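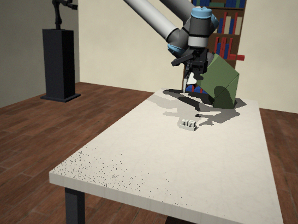
Chapter 4
Paper Before the Mill

The town of Troltness had no paper mill until 1738. Before that year its clerks bought their sheets from traders, and the cost shaped what they chose to write down. Court records were kept in full, while market accounts were often squeezed into margins.

This chapter follows the trade from the port to the writing desk. Section 4.1 describes how rags were sorted and soaked. Section 4.2 examines the Ruretti account book, whose 66 leaves record purchases made each December.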